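Finding the Hem: Why Two Cameras Fold Better Than One

The cloth-folding program at Greda began with a failure report. Over a winter of trials, the group's two-arm cell had learned to pick garments out of a pile and lay them down more or less straight. It then folded them badly. The arms closed on a crease, took it for an edge, and dragged a sleeve under the body of a shirt.

Rocío Farías, who leads the manipulation group, went through the failed runs one by one and sorted them by cause. Motor error and slipping grips were a small share. Most of the failures came down to a single mistake: the policy could not tell a fold from a hem.

Both look like a line with a shadow beside it. A fold is the same layer turning back on itself, and pulling on it changes the shape of the whole garment. A hem is where the material ends, and it is the only part worth gripping if the goal is a flat, predictable shape. From a fixed camera above the work area, the two can be a few pixels apart.

Greda's answer is a training scheme called Womley. It gives the controller a second, much closer view from the wrist of each arm and teaches it when to trust which.

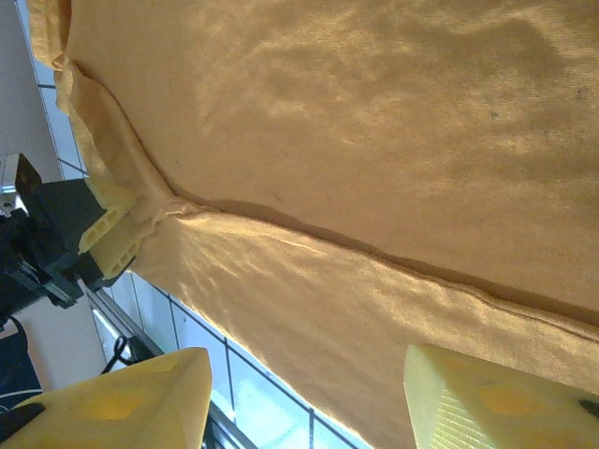 A wrist view of yellow cloth, with a raised ridge following the fold line and the other arm's fingers pinching the crumpled edge.

At that range the texture of the knit starts to carry information. The weave, a stitched ridge and the thin shadow between two layers are all large enough for the network to use. The price is context. A camera this close can be filled almost entirely by fabric, and nothing in such a view says which end of the garment it belongs to.

Earlier work in the group simply fed every camera into one network and let training sort out the balance. The network settled on the overhead view almost all the time, because that view was easier to learn from in the first hours. The wrist images were treated as noise.

Womley changes the training order. In the first stage the overhead camera is masked at random for short stretches, which forces the policy to act on wrist images alone. In the second stage both views are restored, and a small gating module learns a weight for each one at every time step. The gate is not told when to switch. It is trained only on whether the next few seconds of motion match the human demonstration.

The data set is modest by current standards. It holds 2164 demonstrations, all recorded by operators driving the two arms by hand through a pair of leader arms. Each demonstration covers one garment, from first contact to the last fold. Another 300 were kept back for testing and never used in training.

Labeling was the slow part. Farías wanted a separate measure of whether the policy had found a real edge, independent of how the fold came out. Annotators at Vergara, a contractor, went through the held-back set and marked each grasp as hem, fold or open cloth. They disagreed more often than expected. On soft knits, two people looking at the same wrist image could give different answers, and 6 of the 300 test recordings were dropped for that reason.

“If two trained people can't agree on what the fingers are holding, I don't want to score a robot on it,” Farías says.

The garments were chosen to be awkward. Thin knits are in the set because they crumple at the slightest contact, and dark clothing because it hides its own folds. Stiff fabrics such as denim were left out of the first round; the older controller already handled them well enough.

The cell itself was kept plain in mechanical terms. Both arms share one linear rail along the near side of a tiled floor, with the work laid out between them and a basket in the corner. Printed panels on the walls put a busy pattern in the background, so a policy that leans too heavily on a clean backdrop will show it early.
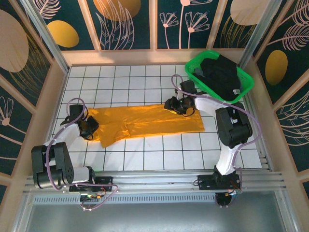
What the Gate Learned

The gate's behavior over a run is easy to read on a plot. While an arm travels, nearly all the weight sits on the overhead view. As the fingers come down to the cloth, the weight moves to the wrist camera, and it stays there until the grip has closed. Then it moves back – usually within a second.

The interesting cases are the exceptions. When both arms work close together, each wrist camera may see the other arm's fingers, and the gate tends to hold on to the wrist view for longer. Farías reads this as the policy using one gripper as a landmark for the other, though she says the tests so far cannot separate that from simple habit in the demonstrations.

Bright light remains a weak point. Where the cloth is washed out, the ridge along a hem loses contrast and the gate hesitates, passing weight back and forth between the two views. The arms slow down when this happens. A version with exposure changes added during training reduced the effect but did not remove it.

Running the gate costs little. The full controller fits in 328 megabytes and runs on the same computer as the earlier one. A second cell is now being set up at Kivbridge, with different lighting and a different floor, to find out how much of the result depends on the room it was trained in. Towels will go first, followed by the same kinds of knits used at Greda.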